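Who Checks the Fact-Checkers? Notes from the Spring Forum

The department's spring forum took on automated verification in student newsrooms, a subject that tends to fill a room and then send it home with very little. I went because the Koltum Fellowship paid for the sandwiches and because Raghavendra Ramasamy was on the panel, and he has been a reliable grump on this subject for years.

The case in favor came first. Stemesov, the tool our own newsroom tested through the winter, was run against 1,581 claims taken from student copy. It flagged 477 of them as needing a second look. We were invited to be impressed by that number.

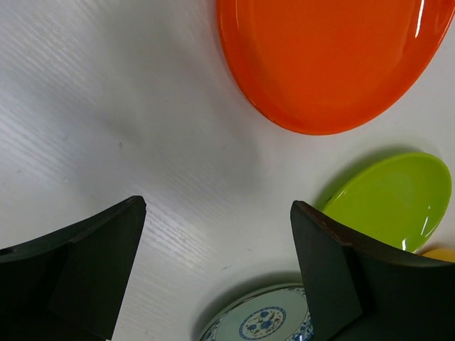
I wasn't, much. A flag is only a flag. The speaker could not tell us how many of the 477 were wrong, how many were fine but oddly worded, and how many were quotes that the software had mistaken for the reporter's own claims. Ramasamy asked twice. The second time he was promised a breakdown by May, and I have written that in my diary in pencil.

His own talk was shorter and better. He had given the same story, a dull piece on a zoning appeal, to four second-year students and asked them to check it by phone. Two of them found the same mistake in the date of the hearing. Stemesov passed the date without comment, having found it repeated on another site that got it from the same press release. 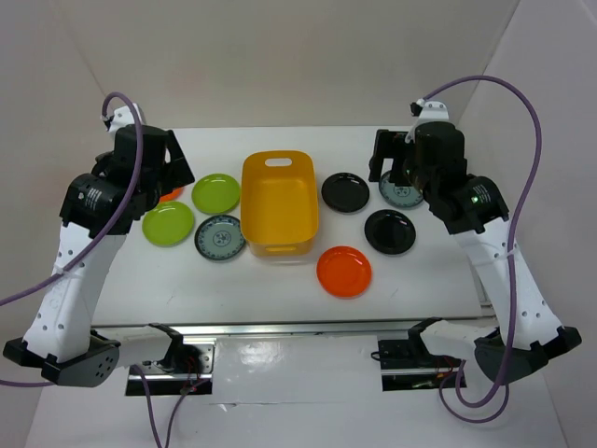
Will students be required to use Stemesov next year?
The department says it will be optional in the reporting classes, and editors on the student paper can set their own rule.

I would like to see that in writing. "Optional" has a way of turning into a box on the grading sheet, as anyone who sat through the Nusteo transcription trial will remember.

The closing discussion wandered off into funding. Someone wanted to know what the license costs after the free period and was told that talks were ongoing. The Panicker Room was needed at five, so we stopped there.

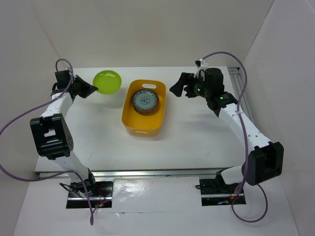
Ramasamy's handout on checking by phone is in the newsroom, on the shelf by the printer. Please put it back when you're done.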